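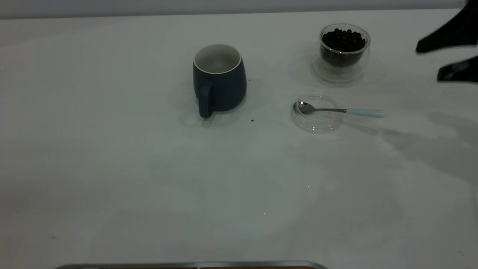 # Planning a spoon pickup around clear glass

Depth cameras don't believe in glass. Point one at a glass cup of coffee beans and it will report the beans, floating, with nothing around them, and the planner will cheerfully route a finger through the wall. This page covers how we set up the bean task in Zudmont so the arm treats glass as a real thing with opinions.

You need Zudmont with the Ukach planner plugin, a calibrated wrist camera, and a fixed camera that can see the whole table. If your calibration is from December, redo it. Mine was, and I lost an afternoon to it.

## 1. Put the glass in by hand

Open `scene.yaml` and add a cylinder for every glass object. Yes, by hand. Harpreet MacPherson wrote a glass detector and it works well on every cup except the ones we own.

```yaml
obstacles:
 - name: bean_cup
 shape: cylinder
 padding_mm: 36
 source: manual
```

Pad generously. The padding gets smaller later, once you trust the poses, and it never gets to zero. Set `source: manual` or the depth filter will notice that your cup contains no depth points and helpfully delete it.

## 2. Grasp the handle, ignore the bowl

The shiny end of a teaspoon returns whatever depth it feels like. Mask it out and fit the grasp to the handle only:

```yaml
grasp:
 target: spoon
 region: handle
 min_points: 2604
```

That last number is what we got from a good view, copied straight in and never revisited. Start there and lower it if the grasp node sulks.

## 3. Attach the spoon before you move

The moment the gripper closes, the spoon becomes part of the arm. Tell the planner:

```
zudmont attach spoon --parent gripper --keep-bowl
```

Leave off `--keep-bowl` and the collision model ends at the handle. The plan will look lovely in the viewer. Then the part you masked out in step 2 meets the rim of the mug. 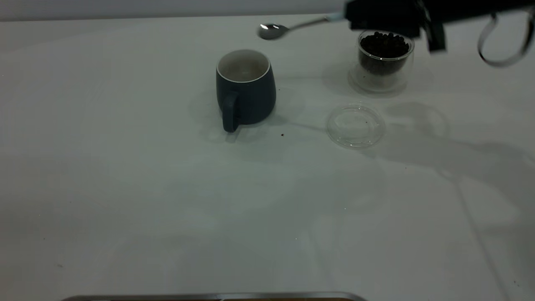
*Spoon in the gripper, bowl toward the mug side. Check that the attached model agrees before planning the next move.*

The model should overlay the spoon in the fixed camera view. If it points the other way, your grasp was flipped by half a turn. The fitter thinks both ends of a handle are equally attractive, so set `tip_hint: bowl` and run it again.

## 4. Check the wrist view before you trust it

Run the overlay on the wrist camera too:

```
zudmont overlay --camera wrist --show obstacles,grasp
```

Look at the gripper finger first. It should sit inside its own mask. If the mask is off, so is everything else, and there is no point admiring the rest. Then look at the dish outline against the curved edges of the glass, and the grasp marker against the pale blue handle.
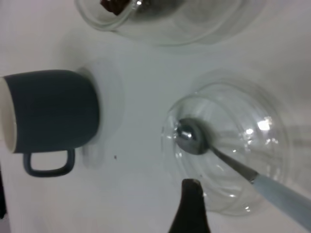
## 5. Shrink the padding

Drop `padding_mm` a little at a time and replan after each change. Stop when you get 3 clean plans in a row, then go back up one notch. Mackenzie Bouchard prefers 2 clean plans. She also has her own shelf of replacement cups.

If the planner returns `NO_PATH`, look at the approach angle before you touch the padding again. Coming in low from the side rarely works with a cup right behind the dish. Set `approach: top` and raise the retreat height.

If it returns `START_IN_COLLISION`, the spoon is still attached from your last run. Use `zudmont detach --all`, and put that in your startup script, where I keep meaning to put it in mine.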